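Call for participants: does a "focus supplement" do anything for people who eat lunch at home?

Wivbridge Independent Trials is looking for 25 adults to take part in a home study of a daily capsule sold as an aid to afternoon concentration. The maker says most users feel sharper within days. We have read the material behind that claim and were not impressed. The main survey asked paying customers whether they were happy, and left out anyone who had asked for a refund.

We would like to see a fairer test. You may get the capsule, or you may get one filled with rice flour. You won't know which, and neither will the people scoring your results until the study closes in November.

Who can apply

You should be between 21 and 65, in fair general health, and home for lunch on most working days. You should not be pregnant, taking blood thinners, or already using a product of this sort. We do not need believers. If you think the whole category is nonsense you are welcome, and if you swear by it you are welcome too, so long as you can stop for 2 weeks before we start.

What you would do

Take one capsule with lunch. At 3 p.m., do a short reading and number task on paper, then write down how alert you felt before you check your answers. Keep a plain record of coffee, sleep and what you ate. Please don't tidy it up afterward. A missed day written down as a missed day is worth more to us than a perfect sheet filled in from memory.
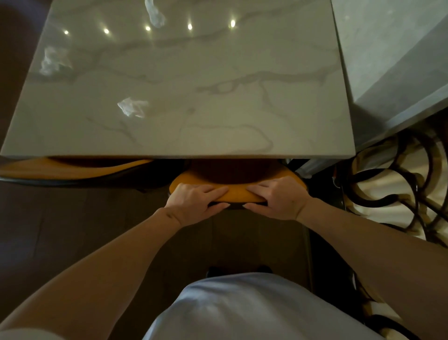 The afternoon task is dull on purpose, and where you do it matters more than people expect. A kitchen or dining table is fine, as long as it is the same one each time. Clear it first, until it is as bare as this marble-patterned one, pull up a chair and put your phone in another room. If ceiling lights bounce off a shiny top, move your sheet until they stop bothering you. We will not accept results done on a couch or in a parked car.

Pay and small print

You receive $700 on completion, paid in 2 parts. The amount does not depend on your scores or on whether you liked the capsule. The maker, Fladon, has supplied the product but has no say over the design and will not see the results before you do. We asked for that in writing and got it after some delay.

You can quit at any point without giving a reason.

To apply, write to Corina Lehner at the Hollenstein Street office with your age, any regular medicines and your usual lunch hour. Questions about the consent form go to Tsegereda Gudeta at the same address.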